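Arranging Artificial Produce in a Wire Basket
Display Preparation Guide, Rakholm Household Learning Center
Revised June 12, 2026

This guide sets out the procedure for arranging artificial fruit and vegetables in an open wire basket. It applies to the tabletop displays in the Varkley Room and may be followed at home with any similar basket.

Before You Begin

Clear the table of items that do not belong to the display. Wipe the surface with a soft, barely damp cloth and dry it along the length of the boards. Collect the produce from storage and inspect each piece for split seams, faded color, or detached stems. Damaged pieces should be returned to the repair shelf with a paper tag.

Place the basket where it will remain. A full basket should not be dragged across a wooden surface, as the wire feet can leave marks.

Step 1. Fill the Center

Leafy vegetables go in first. Spread the leaves by hand so that they cover most of the bottom of the basket. Solid pieces, such as peppers, are then set against the leaves and toward the rim. Grapes are kept out of the basket until the vegetables are in position.

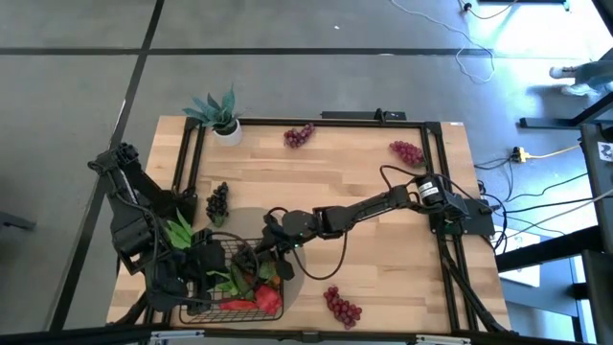 Why are the leafy vegetables placed before the peppers?
Leaves form a soft bed that keeps smooth, rounded pieces from rolling. They also fill the open spaces in the wire, and fewer pieces are then needed to make the basket look full.

Step 2. Add Color

Place red pieces near the outside of the basket. A bright red bell pepper among green leaves can be seen from across a room and seldom needs a second one beside it. Long pieces should follow the line of the rim. Small orange pieces may be tucked in next to the pepper.

Turn the basket a quarter turn and look at it again from standing height. Repeat until all four sides have been checked. Gaps are filled by loosening the leaves already in the basket before any new piece is added.

Step 3. Set the Pieces Outside the Basket

Produce left on the table is part of the arrangement and should be placed with the same care. Grapes are laid on their sides with the stem facing away from the viewer. Beans are kept together as a bundle, with the tips fanned slightly apart. Leave a hand's width of bare wood between one group and the next.

The green beans and the dark red-purple grapes should be well separated on the tabletop, so that each reads as its own group.
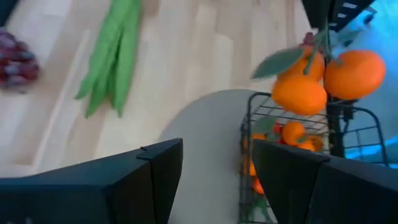

How should artificial grapes be cleaned between displays?
Hold the cluster by the stem and brush it with a dry, soft paintbrush, working from the top down. If dust remains, wipe the berries one at a time with a cloth dampened in plain water, and let the cluster air dry before it is stored.

Step 4. Final Check

Lift the basket slightly by both sides. If any piece shifts, press it back into the leaves. Confirm that no stem or leaf is caught in the wire, where it may tear when the basket is emptied.

Storage

Empty the basket in reverse order, beginning with the small pieces. Leafy vegetables are stored flat in the Jarkalley trays, and grapes are stored in a single layer. Full trays go to Cabinet 213. Basket liners and spare stems are listed on Supply Sheet 251 and may be requested at the front desk.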